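Build the cheap gripper first, and mend it when it wears

By Janelle Enriquez
Mar 28, 2026

Most people who start on a robot at home start with the arm. I think they should start with the fingers, and hold them in their own hand for a good long while before they spend anything on motors.

I share a workshop with Urmas Vītola and Darren Naylor. Our project is called Trevor, and the aim is modest. We want something that can pick up kitchen tubs and put them down again where they belong. In February we had 90 pounds left in the kitty and two ways to spend it. Darren wanted a better motor for the shoulder. Urmas and I wanted more printed parts, foam and brass inserts for the hand-held gripper. We voted, Darren lost, and I still think that was right.

A gripper you hold yourself is a dull object. It has two fingers, a few links and some pads. You open it, close it on a thing and see how it behaves. There is no code to blame when a lid slips. You find out very quickly that the shape of the fingertip matters more than the strength behind it, and that a smooth plastic tub is harder to hold than a brick. 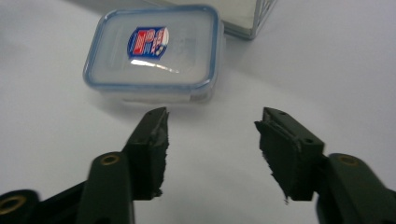
Foam pads on the open gripper, with a lidded food tub on the bench. The inner edges of both pads are ragged.

People see pads in that state and tell us to buy a finished gripper. Godelieve Van Loon, who builds things at the next bench, has told me so more than once. Her argument is that a shop-bought hand costs more on the day and less over a year, once you count the evenings. If you only want the job done, she has a point.

I want to know why the job is hard, and a torn pad is good evidence. It shows where the load goes. When I cut new foam I look at the old piece before I throw it away, and I change something small, usually the angle of the edge. A sealed unit with a warranty would have gone back in its box and taught me nothing.

There is also the matter of money. A sheet of foam costs us four pounds. A printed link takes 62 minutes and very little plastic. If I break one on a Tuesday evening I can fit another before I go home. I don't know of a bought hand at our price that lets you do that. 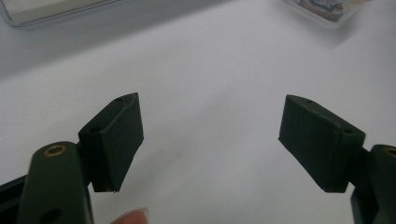
The brass inserts are the one place where I would not save. Our early links had the pins running straight in the plastic, and the holes wore until the fingers wobbled. We put inserts in at the joints and the wobble went. They are fiddly to press in square, and I spoiled two links learning how. I would do it again.

Darren's complaint is that we are slow. He is right about that too. A robot with no working shoulder picks up nothing by itself, and he has had to explain this to visitors. But a strong arm with a poor hand just drops things from higher up. We will buy his motor when the fingers can hold a tub by its rim, and he has agreed to wait until the summer.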